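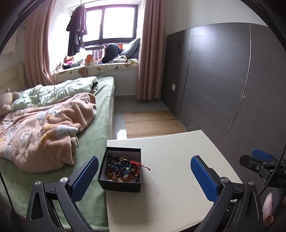 It's been a good autumn at Stetolley, and I'm glad to have something solid to put in a report to you at last! When I last wrote we had just finished stripping the turf and I was fretting about whether we'd find anything at all under the medieval plough soil. Well, we did. The small finds have come up thick and fast, and I've had to get strict with myself about where they live until they're drawn and weighed. Picture a small black box open on a white tabletop in a bedroom and you have the idea: one box for each context, lid off only while I'm working on it, and a label written before anything goes in.

So, the digging. We opened three trenches in the end, all on the slope above the Cloven brook, where the geophysics showed that odd curved ditch. Trench 1 was a disappointment (field drains, more field drains and a very nice clay pipe). Trench 2 caught the ditch square on, and it was much deeper than I'd guessed from the survey. The lower fill was dark and sticky and full of bone, with pottery that our ceramics specialist is happy to call late Iron Age. Trench 3 is the one I can't stop talking about. It came down on a spread of burnt clay and slag, with what I'm fairly sure is the base of a small hearth, and I think somebody was working metal up there. I'd like to be firmer than "fairly sure", and the soil samples should help with that.

The finds register closed at 794 entries, of which 559 are pottery sherds. Most of the rest is animal bone and slag, plus a handful of bits in copper alloy, the best being a brooch spring with part of the pin still attached. I'd love to tell you it's a whole brooch, but the bow is missing and I sieved that bucket twice. There's one coin too, badly worn, and I've held off cleaning it until the conservator has had a look.

Attendance was better than I'd put in the application. More than 20 local people came to dig for at least a day, and several of them came back every chance they got, even in that miserable wet spell when Trench 1 turned into a pond. The primary school walked up to see us and asked far harder questions than the parish council did. I've promised them a return visit with a box of sherds they can handle.

Now for the bits that haven't gone to plan. We lost the best part of a week to rain, so the far end of Trench 3 was recorded but not fully dug. It's been covered with membrane and backfilled, and the farmer at Ankrah is happy for us to go back in once the spring barley is off. The pottery washing is running behind as well – that one is my fault, I underestimated how long the sticky ditch stuff would take. The drawing hasn't started. I'd hoped to have half of it done by now.

On money, we're a little under on plant hire (the digger was only needed for two days) and over on finds bags, boxes and silica gel. I'd like your permission to move the plant hire underspend across to the soil samples. Pronis have quoted for processing the hearth samples, and the saving would cover nearly all of it. I've attached their quote and the updated budget sheet, with the changes marked in red.

Between now and the next report I'll be finishing the washing, getting the slag off to be looked at, and writing up the ditch sections while I can still read my own notes. There's also a talk booked in the village hall in November, with tea, and you'd be very welcome if you can face the lane in the dark – bring a torch, and park by the church.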